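3.2 Wear of knitted coverings in daily use

The bench tests in Section 3.1 give abrasion resistance under a fixed load and a fixed stroke. They say little about how a knitted fabric behaves when it is pulled on and off, folded, washed and left in a drawer. The second part of the study therefore followed coverings in ordinary use. Two fabrics were compared: a plain rib knit supplied by Flornetti and a denser rib supplied by Çetinkaya. Both were dyed to the same dark shade so that the wearer could not tell them apart at a glance.

A total of 637 coverings were handed out, of which 231 were returned in a state that allowed all measurements to be made. The rest were lost, cut up, or washed at a temperature above the limit given on the care sheet. Losses were spread evenly between the two fabrics and are not treated further. Each returned covering was conditioned for one night in the test room at Trusitz before it was weighed. Thickness was then read at the palm, the back and the cuff, in that order, with the fabric lying flat and under no tension.

Pilling was graded against the standard photographs by two assessors working apart. Where the grades differed, the lower one was kept. Dark fabrics are hard to grade under diffuse overhead light: a raised fibre and a shallow crease look much alike until the light falls along the ridge of the fold. All grading was therefore repeated with a single lamp set low and to one side, and only the second set of grades is used in the tables.

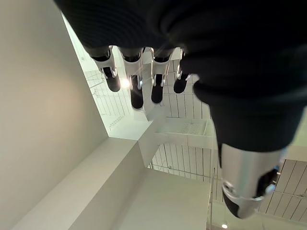

Figure 2. Dark covering with a faint rib, against a white ceiling. Folds catch the light along their ridges.
Sinan Yaman and Amber Mottram, Flaltmont Textile Laboratory

The Flornetti fabric lost more mass than the Çetinkaya fabric at every wash interval, but the loss was not matched by a fall in thickness. In most samples thickness rose over the first washes and then settled. We take this to be relaxation of the knit — the loops shorten and stand up from the plane of the cloth — and not a gain in material. Readings taken at the cuff did not follow the same pattern. The cuff is stretched each time the covering is put on, and it had begun to open along the wales before any change could be measured at the palm.

Creasing was recorded separately from pilling. A crease was counted as permanent if it could still be felt after the fabric had been steamed and left flat overnight. Permanent creases formed across the palm and at the base of the fingers in both fabrics. They were deeper in the denser rib, which recovers slowly once folded, and the fibres along the top of the fold were the first to break. In the plain rib the creases were shallow and tended to move from one wash to the next, so that wear was shared over a wider area.

Wash number alone is a poor guide to the remaining life of a covering. When the returned samples were sorted by the state of the palm, those at the worn end had been washed no more often than those at the other. Time spent folded in storage gave a better match, though it was taken from the wearers' own diaries and must be treated with care. Several diaries had plainly been filled in at one sitting. The storage trial described in Section 3.3 was set up to test this point under controlled conditions, using 100 unworn coverings from the same dye lots.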